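Progress report, tenants' laundry and drying room, Rakley house
February, for Edeltraud Seidel at the Pfeiffer fund
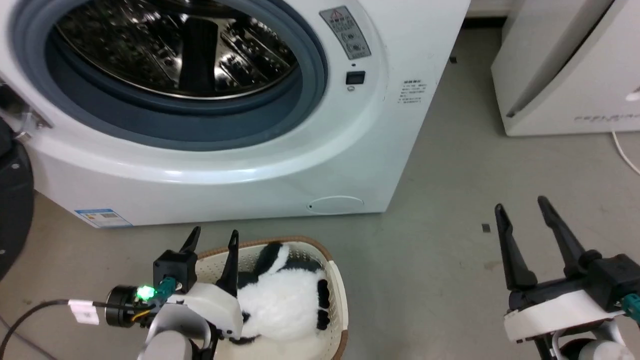
Edeltraud, sorry this is short, I have the plumber at 4:30 and want it off my desk before then. Figures first, then the bits you asked about on the phone.

Money. Spent to date 1,087 out of the second installment. Most of that is pipe and the new drain run under the back hall, plus skip hire. Receipts are in the blue folder, scans to follow when the scanner is talking to us again. Nothing moved between budget lines. I'd like to move the leftover from paint to ventilation, see further down, please say yes or no.

Sign-ups. 52 households on the list now. Target for the year was 100 so we're a bit over half and the door-to-door on the upper floors hasn't started. The letter went out in German, English and Turkish. Turkish version had the old phone number on it, reprinted, my mistake.

Drain. Done and signed off. The old one ran uphill for a good stretch, which explains every smell complaint we ever had in that corridor. Floor is closed up again but not tiled. Tiler came, measured, went away, sent a quote I didn't like. Waiting on another.

Electrics. Not done. Rivia say the board needs a seperate breaker for each outlet and the quote we had in the application only covered shared ones. Difference comes out of contingency and there is enough. Reinhold Kröger has the revised drawing and wants to go over it with you direct, he'll call. He's mornings only at the moment.

Ventilation. This is the worry. Drying room has one window and it's painted shut. We got it open, then couldn't close it, now it closes but with a wedge. For winter use that isn't going to work, you can't ask people to hang sheets in there and then not get the damp out. Wirkik have a wall fan with a humidity switch they think would do it. Not in the budget. Paint came in cheaper because we dropped the second color, hence the question above.

Booking. Paper sheet on the door for now. Complaints already, someone crosses out other people's names. Talked about an app, most of the older tenants said no thanks. Going to try tokens in the mailboxes, 2 per household per week, spare ones from the office. If that falls over we go back to paper with a pen on a string.

Rules sheet. Draft attached. Quiet hours 10 pm to 7 am, no dyeing, no shoes, no dog blankets (long discussion, the dog people lost, might come back). Please check the liability paragraph, I copied it from the bike cellar one and it still says "bicycle" in one place I think.

Late or at risk:
- tiling, no date
- electrics, waiting on revised drawing
- fan, waiting on you
- upper floors sign-up, mine, starting as soon as the stairwell light is fixed

Need from you: yes or no on the paint money, comments on the rules, and whether the next installment can come before the electrics are finished or only after. Agreement says "on completion of works" which can be read both ways. Rivia want a deposit and I don't want to carry it out of the house account agian.

Next report same format unless you want it longer. Call me on the office number, the cell is hopeless in the basement.

0 comments
2 shares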